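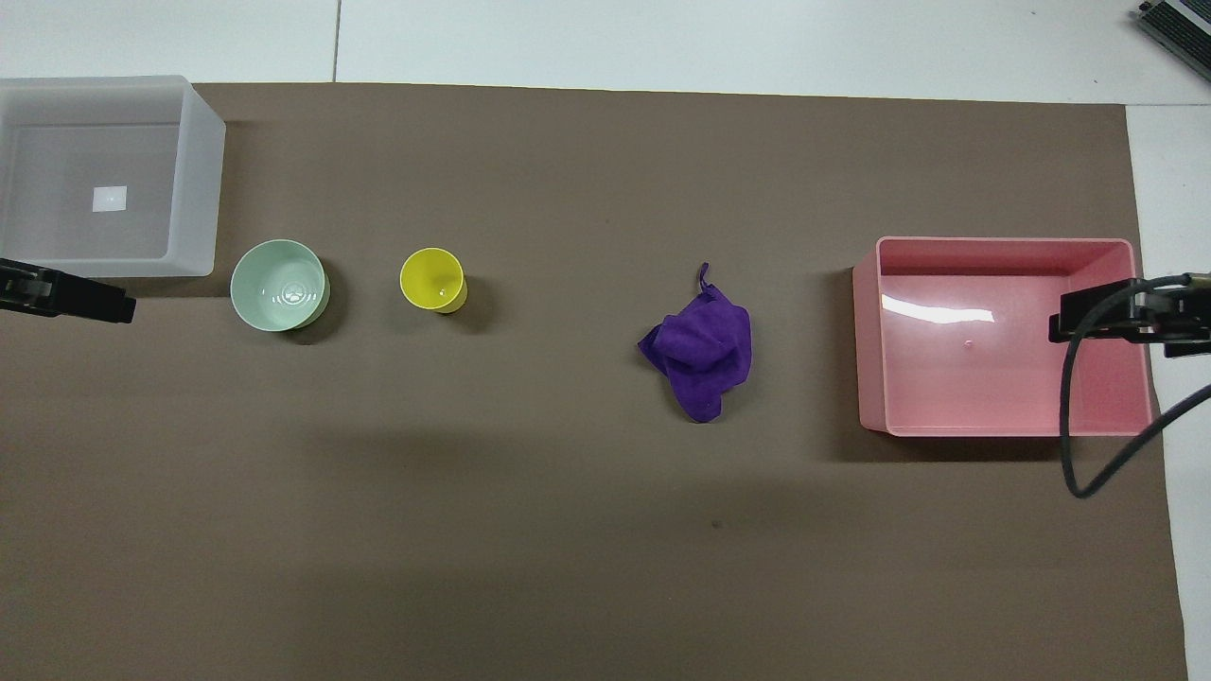
Clearing up after breakfast: can a two-arm bench setup do it yet?

Forum: Home and Workshop Automation > Manipulation
Sorted by: oldest first

gantry_crane
Posted Saturday, 09:14

Task as laid out: one bowl, one small cup, one cloth, a bin at either side of the mat. Two arms facing each other with flat-fingered grippers. The job is crockery into the white bin, cloth into the pink one, then stop.

I have been running this with a learned policy on top of the Gravard control stack. Over 400 trials the bowl and the cup both went into the right bin in most cases. The cloth is where the failures are. I would like to hear whether others think this counts as a household chore being done by a machine, or whether we are still kidding ourselves.

tolerance_stack
Posted 09:31

Still kidding ourselves, in my view. Your objects are spaced well apart on a plain mat and they are all different colours. My kitchen table has crumbs, a newspaper and three mugs stacked in each other. Segmentation is doing very little work in your case.

What is the cycle time for the full set?

gantry_crane
Posted 09:40

Median 74 seconds with a clean run. Much longer if the cloth has to be picked again.

I accept the point about spacing. The layout is varied between trials but the objects do not touch at the start.

lowtorque
Posted 10:02

74 seconds is slow, but speed is the wrong thing to argue over. A dishwasher takes two hours and people are happy with it. What matters is how often a person has to come back and sort it out. If I have to stand near the machine I may as well put the bowl away myself.

Can you give a figure for interventions?

gantry_crane
Posted 10:11

31 of the 400 needed a hand. 26 of those were the cloth. Usual pattern: the fingers close on a single fold, the rest trails, and the tail hangs over the rim of the bin when the gripper opens. The success check wants all of the cloth inside, so it is marked as a fail.

mk2_spindle
Posted 10:48

Microfibre is awkward with smooth fingertips. We do polishing cloths on a packing line at Zultport and went through four sets of pads before settling on a ribbed silicone one, fairly soft. Also try going for the hanging loop if the cloth has one. It stands up from the heap and gives the planner something with a known shape.

Against that, if the loop is underneath you are back where you began.

tolerance_stack
Posted 11:05

Grasping by the loop is tuning to one cloth. A tea towel from the drawer may have no loop at all. This is my complaint with most of these results. Every fix makes the test easier and leaves the chore where it was.

mk2_spindle
Posted 11:20

On a shop floor that is perfectly acceptable. We buy one type of cloth, 2000 at a time, and they all have the loop. I don't need it to deal with your drawer. The line ran through 1073 cloths in November before it stopped for a fault, and the fault was a connector.

So my answer to the original question would be yes for shop-floor chores and no for kitchens.

lowtorque
Posted 11:34

Agree with the split. Regarding connectors, check the slack in the cable on the right-hand arm, gantry_crane. It loops down past the pink bin. If the wrist rolls with the cable there it could catch the rim and drag the bin, and you would see it in the log as a placement error.

gantry_crane
Posted 11:52

Fair. I have two placement errors on that side which I had put down to calibration. Will reroute it along the forearm and repeat.

plain_bearing
Posted 13:27

Has anyone tried the Dwivedi fingertips on crockery? The bowl looks glazed and I would expect it to slip if gripped by the rim with one finger inside.

gantry_crane
Posted 13:45

Not tried. Rim grasp has held so far at low force, but the bowl is always empty. Half an inch of milk would be a different test and I am not keen to run it over the electronics.

tolerance_stack
Posted 14:03

Half an inch of milk is the chore, though.

lowtorque
Posted 14:10

Use water and a tray. Ciramow sell a shallow one with a drain, or any baking tray will do. Start with 20 ml and work up.

gantry_crane
Posted 16:36

Cable is now clipped to the forearm. Next set is 300 trials, cloth only, half with the loop showing and half with it tucked under. Pads unchanged for now so that only one thing moves at a time. Water after that.

mk2_spindle
Posted 16:51

Log the finger gap at closure as well. With a single fold it reads close to zero, and you can trigger the second pick before lifting.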